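Wodard Gear Assembly Set

README for release 2

Contents

The set holds 1625 recorded episodes of a two-arm robot putting small spur gears onto a pegged plate. It was collected at the Kelton bench between spring and August. Of the total, 882 episodes are full assemblies, starting with no gears on the plate and ending with all three in place. Another 293 are marked as failures and kept on purpose. The rest are partial runs, where one or two gears were already on when recording began.

Each episode folder has the head camera video, the wrist camera video, joint positions for both arms, gripper opening, and a short text label. Video and joint data are both at 30 frames per second. Timestamps share one clock.

Task

The operator picks up a gear, brings it over a free peg and lowers it until it sits on the plate. Either arm may be used. Operators were told to place gears in any order they liked, and the label does not record the order.

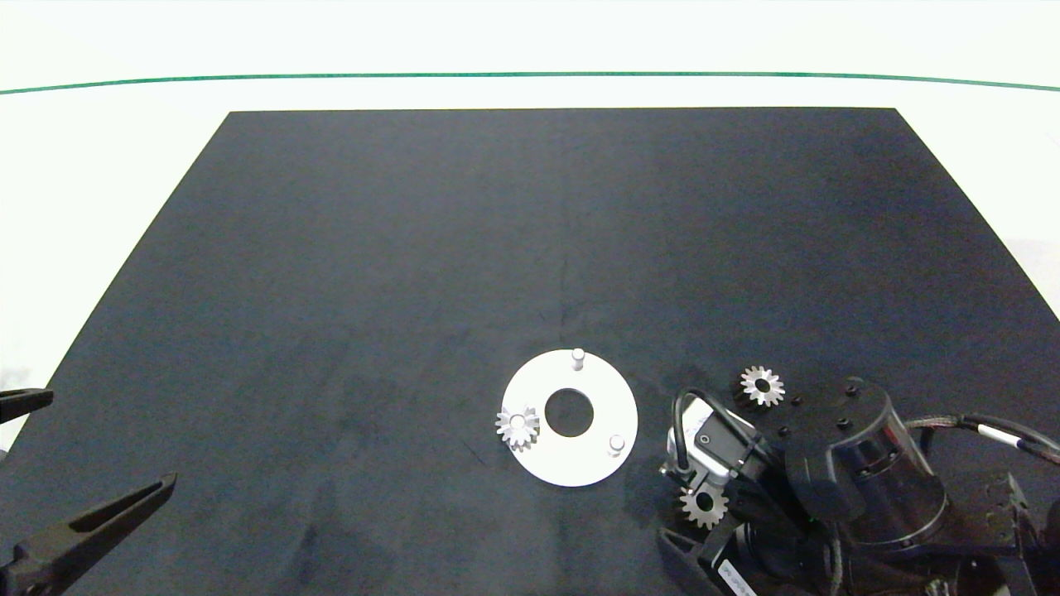
Start positions for the gears were changed between episodes, and the plate was turned by hand to a new angle each time. Gears were laid flat on the mat, never stacked or on edge. Partway through a run the head view usually has all three gears in different states, such as one over the left peg, one lying to the right of the plate and one in the fingers. The gripped gear is often partly hidden by the gripper at this stage, so use the wrist video if you need its outline. The idle arm is left open off the side of the mat and its joints are still logged.

Failures

A run is marked failed if a gear leaves the mat, if the plate moves more than a peg width, or if the operator gives up. Dropped gears that were picked up again do not count as failures. Look for "regrasp" in the label.

Known problems

Episodes recorded on the Friday of the Major firmware update have no gripper opening values for the left arm. They are listed in skip.txt.

Gears are shiny and some wrist videos have glare. Exposure was fixed for the later sessions only.

Loading

Use the Jediton reader, version 2 or later. Older versions read the wrist video one frame late.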